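Two arms on a kitchen-sized table

14 comments
Share

The shared workshop at Grernport has a bandsaw, two lathes and, for the past year, a pair of robot arms that sort small plastic parts into baskets. Amra Gashi built the rig with three other members, starting in October with a plan to use one arm and finish by Christmas.

They bought the first arm as a Dreto kit for $692. It could reach the middle of the table and not much past it, so a second was ordered and mounted on the opposite side. The kits came with no stand. The group made their own from a wooden table and black metal rails, with braces running down from the mounts.

"The arms were the easy part," Gashi says. "Getting them to stay where we put them took the whole summer."

The trouble was flex. When one arm stopped quickly, the table moved and the other arm missed its pick. Heavier bases helped. So did slowing the elbow joints, which the group did after a gripper hit the rim of a basket hard enough to strip a gear. The replacement came from Vidmar and cost more than the baskets and the table put together.

Cables were next. They kept snagging at the wrist until the group left enough slack for a loop there. It looks untidy and it works.

Sorting is by colour. Each basket takes its own kind of piece, and the pieces are small — most are leftovers from the workshop's printers, some with thin legs that are awkward to grip. In the last long test the arms were given 399 pieces and put 273 in the right basket. Most of the misses were pieces lying flat against the surface.

Gashi wants softer fingertips before the next test. The workshop at Horkberg has asked for the drawings, and she is redoing the rail measurements before she sends them. 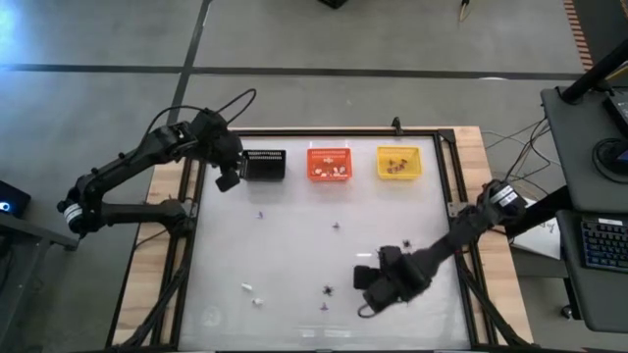
Dale: We had the same flex problem with a single arm on a workbench. Bolting the bench to the wall fixed most of it, but then you can't move the bench. Did you try running the arms one at a time?

Share
3 replies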